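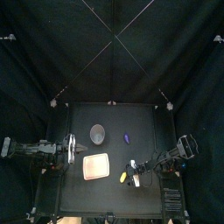
The Last Plate on the Table
By Sólveig Thoroddsen

Clearing a table takes most adults very little thought. A cup is lifted by its side, a tray by its rim, and whatever food remains is picked up and put where it belongs. The same work is among the more stubborn problems in automation, and it is the subject of a research program now under way at Westton, an engineering institute that has spent much of its history on factory equipment.

The program asks a plain question: can a pair of robot arms put away ordinary items on a table without being told in advance where each item lies? The items are kept deliberately simple. A clear plastic cup, a shallow tray and a few small pieces of the kind found in a child's kitchen set are enough to expose most of the difficulties.

"Visitors expect us to begin with something harder," said Brândușa Zamfir, who directs the program. "They change their minds once they have watched a machine try to pick up a clear cup."

Transparent plastic is a well-known source of trouble. A camera that judges distance from reflected light may look straight through the wall of a cup and report the surface behind it. Small rounded objects present a different problem. A toy lemon touched slightly off center will roll, and the arm must then find it again before making a second attempt. A flat tray offers little to hold except its rim, and fingers that come down at the wrong height will push it across the table.

Industry solved many of these problems long ago by avoiding them. On a conventional assembly line, parts arrive in the same place and in the same position, and the machine repeats one motion throughout the shift. Homes offer no such order, and neither do many workshops. At Iordache, a small manufacturer of kitchen fittings, finished pieces still reach the packing bench in mixed bins. Darius Mocanu, the plant's production manager, has reviewed several automated systems since he took the position and has purchased none of them.

"The demonstration is always good," Mr. Mocanu said. "Then I ask what happens when the bin is half full and the pieces are lying on top of one another, and we arrange to speak again next year."

The Westton group has adopted a training method in which a person guides the arms through a task many times and software learns from the recorded movements. A first set of 500 guided runs was completed in January. Each run begins with the items in a new arrangement, so that the system cannot succeed by memorizing positions. Testing is then carried out in groups of 20 attempts, and a task is considered learned only when two consecutive groups are completed without human help.

By that standard, progress has been uneven. Moving a single solid item to a tray was learned early. Placing the cup upright after moving it was learned later, and is still lost from time to time when the lighting is changed. Clearing the full table has not yet met the standard. The best result to date is 8 successful attempts in a group of 20, and a successful attempt takes an average of 32 seconds.

Tarek Dabbas, who studies household technology at the Rudside Center, cautions against reading such figures as either failure or promise. Speed, he observes, matters less in a home than it does in a plant. A machine that needed an hour to clear a dinner table could still be of great value to a person who is unable to clear it at all. Reliability is another matter. A dropped cup in a laboratory is recorded as an error, while a dropped glass in a kitchen is a hazard.

Cost also remains an obstacle. Two arms, their mountings and the computers that run them are well beyond the means of most families, and Mr. Dabbas expects that the first regular users will be institutions such as care homes and hospital kitchens. Jedodden, a care provider with several residences, has agreed to advise the Westton group on which chores its staff would most readily hand over. Wiping tables and sorting used dishes stood at the top of its list. Folding laundry, a favorite of public demonstrations, was near the bottom.

The next stage of the program will add items that bend, beginning with cloth napkins and paper cups. Ms. Zamfir has declined to set a date for a trial outside the laboratory.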